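3.2 O que as pessoas diziam quando ninguém perguntava em quem iam votar

Confesso que comecei este trabalho com uma ideia bem simples na cabeça: eu queria saber por que as sondagens locais de Merbridge erravam sempre para o mesmo lado. A Neusa Lopes, que coordenou comigo a recolha, achava que era um problema de amostra. Eu achava que era um problema de vergonha (dizer em voz alta que se vai votar no candidato de quem os vizinhos fazem troça custa um bocado!). Acabámos por montar um desenho que desse para testar as duas coisas ao mesmo tempo, e é dele que trato nesta secção.

O inquérito principal teve 1.582 respostas válidas, recolhidas por telefone e por formulário em linha através da plataforma Prollow. Tínhamos apontado para 3.000, e ainda hoje me custa escrever a diferença. A quebra foi maior nas freguesias rurais, onde muita gente atendia, ouvia a palavra "eleições" e desligava. A recolha fechou a 7 de setembro de 2020, antes do primeiro debate, e portanto nada do que apresento aqui apanha o efeito dos debates, que o leitor terá de procurar noutro lado.

Cada pessoa respondia a duas perguntas que, à primeira vista, parecem a mesma: em quem tencionava votar e em quem achava que votaria a maioria das pessoas da sua rua. A segunda é velha conhecida de quem estuda estas coisas, mas eu nunca a tinha usado numa eleição municipal e fiquei fascinada com o resultado. Entre os que se diziam indecisos, a resposta sobre a rua inclinava-se claramente para o candidato da situação, mesmo em bairros onde a intenção declarada apontava para a oposição.
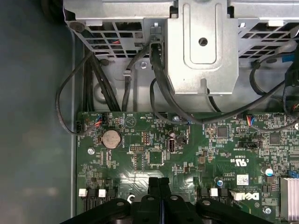 Figura 2. Interior de um computador de secretária, com a placa-mãe e o suporte metálico das unidades.

A ponderação foi feita por idade, escolaridade e voto recordado na eleição anterior. Este último critério deu discussão entre nós, e com razão: as pessoas lembram-se melhor de ter votado em quem ganhou. A Nhung Đặng, que tratou de toda a parte estatística no Mitix, correu os modelos com e sem o voto recordado e os sinais dos coeficientes mantiveram-se. A magnitude mudou um pouco nos eleitores mais velhos, e por isso apresento as duas versões no anexo, para quem quiser comparar com calma.

Quanto à hipótese da Neusa, devo dizer que ela tinha mais razão do que eu gostaria de admitir. Os que não quiseram responder ao telefone e aceitaram depois o formulário em linha eram mais novos, mudavam mais de casa e falavam menos de política com a família. Só que isso explica uma parte do desvio, e a outra parte continua lá depois da ponderação, teimosa, concentrada precisamente nos bairros onde um dos lados domina as conversas de café.

Voltámos a contactar uma parte da amostra em dezembro, já com os resultados conhecidos, mas o questionário era outro e trato dele na secção 4. Deixo só uma nota sobre o bairro do Amato, que retirei da análise por freguesia: os limites da secção de voto mudaram durante a recolha e eu não conseguia garantir que as moradas antigas e as novas correspondiam. No total do concelho, essas respostas continuam incluídas.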